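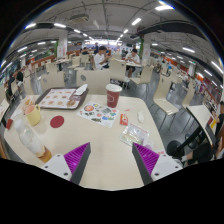 Ticket: Episodes from the cafeteria set rejected at upload

Home Tickets Guides Hardware Account
4 min read

Status: solved, with one small thing left over
Opened by: Hamdia Gebreyes
Tool: hand-held gripper, magenta fin pads
Software: Flosix recorder, Plasix uploader
Task: table clearing, cafeteria

What I'm seeing

Hello all, and thank you in advance for reading through this, I know I tend to go on. We've been collecting table clearing examples in a big cafeteria since the start of June, and up to now the uploads have gone through without any fuss. With the latest batch the uploader is turning down a good part of what we send. The message is the same every time: "gripper width missing at start of episode." The video plays fine from beginning to end, the tracking looks good to me, and the fingers are plainly there and wide open when the demonstration starts.

The tables are what we always ask for, a real lunch mess. You get a tray with its paper placemat and a balled-up napkin, a tall red cup with the lid on, a yellow mug, a water bottle on its side, a sticker sheet, and little packets here and there. People are sitting and eating at other tables while we work, as usual. I mention all this because my first thought was that the room was to blame, and I spent a whole morning on that idea.

The batch has 3,875 episodes in it. The uploader refused 200 of them and took the rest.

What I tried first

1. Restarted the recorder and uploaded the same files again. Same 200 refused, so at least it's consistent!

2. Looked at the lighting. There are long rows of fluorescent tubes over the tables and I had an idea they were making the video flicker. I stepped through a dozen of the refused episodes and a dozen good ones and could not tell them apart.

3. Wiped the lens and the finger mounts with a dry cloth. I also checked the screws at the base of each finger, and they were snug. No change, though I was glad to have done it.

4. Swapped the Vieira memory card for a new one and recorded ten fresh episodes. Three were refused. That was discouraging, but it did tell me the card was fine and that I could make the problem happen on purpose, so I went and had a coffee and felt a bit better about it.

5. Sorted the refused episodes by who was holding the tool. Every single one was from the same two collectors, both of whom joined us this month and both of whom are very quick and tidy workers. This is where it started to make sense.

What was going on

I sat with one of the new collectors for an hour and simply watched. She presses record and in the same motion starts closing the fingers toward the first item. Our older hands press record, hold still with the fingers wide for a moment, and then reach. We'd all picked up that habit so long ago that it had dropped out of the way we explain the job, and I'm sorry to say it isn't in our written instructions either.

The log bears this out. Flosix needs the fingers fully open for the first 1,000 milliseconds so that it can set its zero for the width. If they start moving sooner, it leaves the width blank until the next time they open all the way, and the uploader sees the blank and sends the episode back.

The fix

- Open the fingers fully before pressing record.
- Press record and hold still for a slow count of 2.
- Reach for the first item.
- At the end, open fully again before stopping.

We recorded around forty episodes this way with both new collectors and all of them were accepted. I've added the steps to the sheet that goes out with each tool, and I've asked the Tritlow site to do the same with theirs.

About the refused episodes

They don't have to be thrown away, which made my day. In most of them the fingers open fully later on, when the first item is let go, and the recorder can take its zero from there. Choose "rebuild width from file" in the recorder menu, leave the start time alone, and upload again. I've done 150 so far and they went through. The remaining 50 are short ones that stop before the fingers open all the way, and those I'm setting aside to be recorded again.

Left over

Could the recorder give a beep, or a buzz, when it has its zero? Cafeterias are noisy, so a buzz might be kinder to everybody – I'd be happy to test it if someone has a build to send. Please keep the ticket open until that's been answered.

Hamdia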